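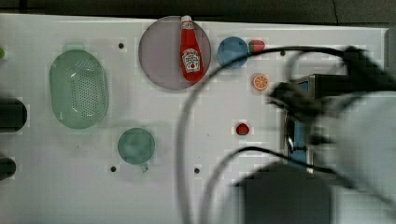
Tabletop work with toy kitchenware, arm in motion.

Write the Reset Down
By Dorota Wieczorek

Most published results on tabletop manipulation report a success rate and leave out the reset rule. The reset rule says what the table must look like before a trial starts, who checks it, and what happens when it does not match. Without it, a success rate has no fixed meaning. Two labs can run the same task on the same arm and measure different things.

My position is that the reset rule should be a required part of any manipulation report, on the same footing as the arm model and the control rate.

The usual objection is cost. Marking a start pose for every object takes time, and a strict rule slows the operator. At Brekach we timed it. A written reset with a printed layout card added 11 seconds per trial over an informal one. Over a run of 1,000 trials that is a little more than three hours. A single disputed result has cost us more than that in meetings.

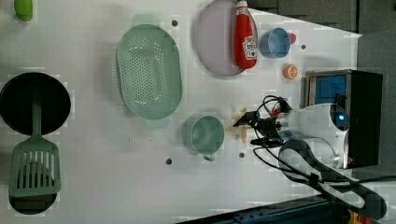 A workable rule needs a tolerance. "Mug near the colander" can't be checked. "Mug center inside the marked circle, handle toward the operator" can. The tolerance should be stated even when it is wide, and objects that the task never touches need one too. A plate that drifts over a long session changes the clutter, the shadows and the free paths of the arm. A policy trained on that drift may do well for reasons the report does not show.

The Endar draft, which our group commented on in July, covers only the target object. I think this is a mistake. Distractors should be listed by name and given the same layout card.

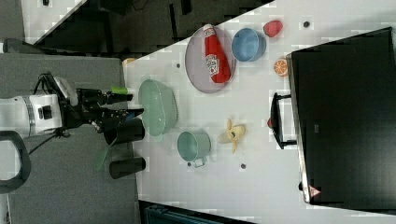
Meenakshi Shenoy disagrees, and wrote in reply to the draft that fixed layouts reward memorization: "If every trial starts from the same card, you have tested the card. Let the objects wander and report the spread."

The point is fair, but it argues for a different rule and still requires one. Random placement is a procedure. It has a region, a method of drawing positions and a policy for collisions, and each can be written in a sentence. Placement by a tired operator late in the afternoon is not random in any useful sense.

I would also ask for two records per trial: one view before the arm moves and one after it stops. Views taken during motion are useful for debugging but should not be used to audit the start state, as the arm and its cables can hide part of the table.
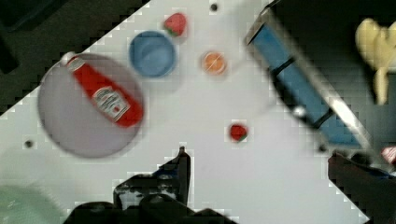
Plate, bottle, bowl and fruit from the wrist camera.

Wrist views have a place in the log. They should not be the only record, and a report should say which camera was used to judge success. The Endar draft is open for a second round of comments, and I have sent this request in.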